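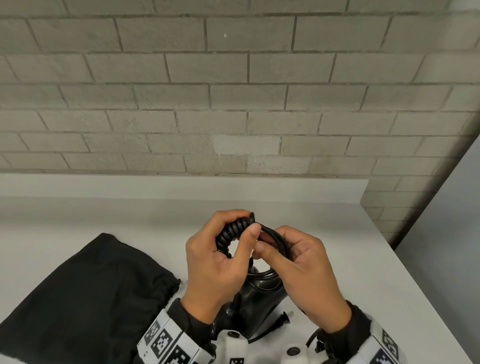

How to put away a coiled lead so that it comes out again

Filed under: Workbench, Small Miseries

Every coiled lead leaves the factory as a neat spring and spends the rest of its life trying to become a bird's nest. If you own anything with a curly cable (an old desk phone, a guitar lead, a till accessory, the sort of clipper your uncle swears by) you will know the moment when you lift one thing out of the drawer and 2 others come with it.

I learned this method from Siobhán Egan, who ran the stockroom at Lenihan when I was there and who had 341 items on her shelves with a cable attached. She could do one in the time it took me to find the plug.

What you need

A clear bit of worktop, waist height if you can manage it. White or pale is best, as nearly every lead on earth is black.
One soft tie. I use the fabric ones from Ullby. A strip cut from an old tea towel does the same job and looks only slightly sadder.
Two hands. Teeth are not a hand.

Before you start

Unplug it at the wall. Yes, I know. Then stand the thing itself on the worktop in front of you and leave it there. People like to hold the appliance in one hand and fight the cable with the other, and this is how appliances come to be dropped on feet.

Step 1. Find out what you've got

Most of these leads are part coil and part plain. The coil wants to be squashed up short. The plain part wants to be looped. Treat them as separate jobs, even though they are joined together and will behave like siblings in the back of a car.

Step 2. Let the twist out

Hold the lead up by the middle and let the plug end dangle. It will spin, sulk for a bit, then stop. If a section of coil has turned itself inside out (you'll see a kink where the spiral changes direction), work it round with your fingers from the kink towards the nearest end. Don't yank. Yanking moves the kink somewhere less convenient.

Step 3. Gather the coil

Push the coils together and close your left hand round the bunch, thumb along the top. Firm, but no tighter than you'd hold a sandwich.

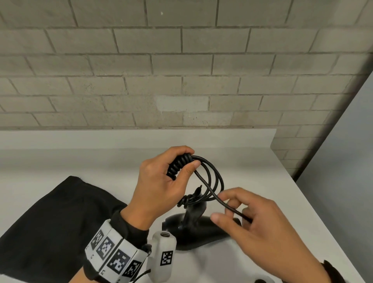 Step 4. Loop the plain part

Keep the left hand where it is. With the right, run your finger and thumb down the plain cord to take the slack out, then bring it round in a loop about as wide as a saucer and tuck it under your left fingers. Repeat until you reach the plug. If a loop fights you, give the cord half a turn between finger and thumb as you bring it up, and it should lie down.

Don't wind the lead round the neck of the thing it belongs to. It looks tidy in May and by winter the cable has gone stiff just where it meets the body. A replacement from Skevaveo cost me more than the original gadget did.

Step 5. Tie it

Tie once, round coils and loops together. The plug goes on the outside, where you can get at it.

Storing

Plug upwards, one lead to a compartment. I use a Mosenar drawer divider, but shoeboxes are free.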